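Rikelent 작업 데이터 편집·검증 소프트웨어
제품 안내

Rikelent는 핸드헬드 그리퍼로 수집한 조작 시연을 로봇 학습에 사용할 수 있는 형태로 정리하는 소프트웨어입니다. 영상, 그리퍼 개폐 폭, 손목 궤적을 하나의 시간축에 맞추고, 품질 기준에 따라 구간을 선별하며, 대상 로봇의 기구학 조건에서 재현 가능한지를 검사합니다.
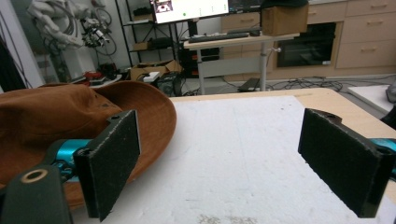

의류, 모자, 가방과 같이 형태가 쉽게 변하는 물품은 강체 부품과 동일한 기준으로 시연을 평가하기 어렵습니다. 파지점이 조금만 달라져도 물품의 자세가 바뀌며, 손가락 패드가 닿은 상태와 실제로 쥔 상태를 개폐 폭만으로 구분할 수 없는 경우가 많습니다. Rikelent는 손목 시점 영상과 개폐 폭 신호를 함께 분석하여 접근, 접촉, 파지, 이송, 해제의 5단계로 구간을 나누고, 단계별로 서로 다른 검사 규칙을 적용합니다.

적용 대상

본 제품은 시연 데이터를 정기적으로 수집하는 연구실, 물류 및 섬유 분야의 자동화 부서, 로봇 시스템 통합 업체를 대상으로 합니다. 소규모 시험 수집에도 사용할 수 있으나, 여러 작업자가 같은 과제를 반복 수행하는 환경에 맞추어 설계되었습니다.

구성 모듈

1. 동기화 모듈
영상 프레임과 그리퍼 신호의 시각 차이를 추정하여 보정합니다. 수집 장치의 시계가 서로 다른 경우에는 세션 시작 시 수행하는 개폐 동작을 기준점으로 사용합니다. 보정량은 세션 파일에 기록되며 원본 신호는 변경되지 않습니다. 기준 동작이 누락된 세션은 수동 정렬 대기 목록으로 이동합니다.

2. 궤적 추정 모듈
손목 시점 영상과 관성 신호로부터 그리퍼의 6자유도 자세를 계산합니다. 작업면이 무광의 단색 판재인 경우 영상 특징점이 부족해질 수 있으므로, 배경 영역의 특징점에 가중치를 두는 옵션을 제공합니다. 배경에 사람이 이동하거나 모니터 화면이 바뀌는 환경에서는 해당 영역을 마스크로 지정하여 주십시오.

3. 구간 분할 모듈
앞에서 설명한 단계 구분을 자동으로 수행하고 경계마다 신뢰도를 표시합니다. 신뢰도 기준값의 초기 설정은 80이며, 이보다 낮은 경계는 검토자 화면에 우선 표시됩니다. 검토자가 경계를 수정하면 수정 전후의 값이 모두 보존됩니다.

4. 재현성 검사 모듈
대상 로봇의 관절 한계, 속도 한계, 특이점 부근의 거동을 검사합니다. 사람이 손으로 움직인 궤적에는 로봇 팔이 따라가기 어려운 회전이 포함되는 경우가 있으므로, 위반 구간을 표시하고 재시간화 또는 제외 여부를 선택하도록 합니다. 충돌 검사는 사용자가 등록한 작업대와 주변 구조물 모델을 기준으로 수행합니다.

5. 내보내기 모듈
선별이 완료된 시연을 학습용 묶음으로 저장합니다. 해상도, 샘플링 주기, 행동 표현 방식(절대 자세, 상대 자세, 관절값)을 과제별로 지정할 수 있습니다. 관절값으로 내보내려면 재현성 검사를 먼저 완료하여야 합니다.

Vogler 접촉 판정기

Vogler는 Rikelent에 포함된 접촉 판정 구성요소입니다. 손가락 패드 주변의 영상 변화와 개폐 폭의 시간 변화를 결합하여 접촉 시점을 추정합니다. 별도의 힘 센서를 요구하지 않으며, 센서가 장착된 그리퍼에서는 해당 신호를 추가 입력으로 사용할 수 있습니다.

판정 결과는 비접촉, 단측 접촉, 양측 접촉, 판정 보류로 구분됩니다. 단측 접촉은 한쪽 손가락만 물품을 누르거나 미는 상태로, 챙이 넓은 모자나 접힌 원단을 다룰 때 자주 나타납니다. 이러한 구간을 파지 실패로 일괄 제외하면 물품을 밀어 자세를 바로잡는 동작까지 학습 자료에서 사라지게 됩니다. Vogler는 단측 접촉을 독립된 상태로 유지하며, 제외 여부는 과제 규칙에서 정합니다.

어두운 패드로 어두운 물품을 다루는 경우에는 경계가 불분명하여 판정 보류의 비율이 높아질 수 있습니다. 밝은 색의 작업면을 사용하고 조명을 일정하게 유지할 것을 권장합니다.

검증 현황

사내 검증에는 의류 및 잡화 취급 시연 2,919건을 사용하였습니다. 검증 대상 과제는 52종이며, 들어 옮기기, 뒤집기, 정렬하기, 용기에 넣기 등을 포함합니다. 모든 시연은 자동 분할 후 검토자의 확인을 거쳤습니다.

검증 책임자 Mwajuma Massawe는 결과 보고에서 접촉 경계의 수정이 해제 단계에 집중되었다고 밝혔습니다. 부드러운 물품은 손가락이 벌어진 뒤에도 패드에 걸려 따라 움직이는 경우가 있어, 개폐 신호만으로는 해제 완료를 확정하기 어렵습니다. 이에 따라 현행 판에서는 해제 단계의 관찰 구간을 과제별로 연장할 수 있도록 하였습니다.

동 보고서의 요약본은 구매 상담 시 제공합니다. 시연 원본 영상은 제공 대상에 포함되지 않습니다.

설치 및 운영 환경

단일 워크스테이션 설치와 서버 설치를 모두 지원합니다. 궤적 추정에는 그래픽 처리 장치가 필요하며, 검토자 화면은 일반 사무용 컴퓨터의 웹 브라우저에서 사용할 수 있습니다. 외부망과 분리된 환경에서는 오프라인 인증 파일로 사용권을 등록합니다.

그리퍼 기종은 기구 설정 파일로 정의합니다. 설정 파일에는 손가락 길이, 최대 개폐 폭, 카메라와 손가락 끝 사이의 변환 관계를 입력합니다. 패드를 교체하거나 카메라 고정부를 분해한 경우에는 변환 관계를 다시 측정하여야 하며, 이전 설정으로 수집한 세션에는 기존 설정 파일이 그대로 연결됩니다.

접근 권한 및 기록 관리

사용자 권한은 수집자, 검토자, 관리자로 구분됩니다. 세션의 등록, 수정, 제외, 내보내기 이력은 Trustgate 감사 기록 기능에 저장되며 관리자도 이를 삭제할 수 없습니다. 배경에 촬영된 인물과 화면 표시 내용은 내보내기 전에 흐림 처리할 수 있습니다. 흐림 처리는 사본에 적용됩니다.

제공 범위

기본 사용권에는 구성 모듈 전체, Vogler 접촉 판정기, 관리자 교육 1회가 포함됩니다. 그리퍼, 로봇 팔, 카메라 및 컴퓨터는 포함되지 않습니다. 로봇 제어기와의 직접 연동이 필요한 경우 Skurnon 실행 연동 패키지를 별도로 구매하실 수 있습니다. Skurnon은 검사를 통과한 궤적만 제어기로 전송하며, 최초 실행 시에는 감속 모드가 적용됩니다.

정기 갱신은 매년 10월에 배포됩니다. 보안 관련 수정은 정기 갱신과 관계없이 수시로 제공됩니다.

도입 상담

상담을 신청하실 때에는 취급 물품의 종류, 사용 중인 그리퍼와 로봇의 기종, 예상 수집 규모를 함께 기재하여 주십시오. 보유 데이터의 적합성 검토를 원하시는 경우 동일 과제의 세션과 기구 설정 정보를 제출하시면 됩니다. 제출된 자료는 검토 목적으로만 사용되며, 검토가 끝난 후 파기 확인서를 발급합니다.

관련 문서
Rikelent 관리자 안내서
기구 설정 파일 작성 지침
Vogler 판정 상태 정의서
Skurnon 실행 연동 패키지 사양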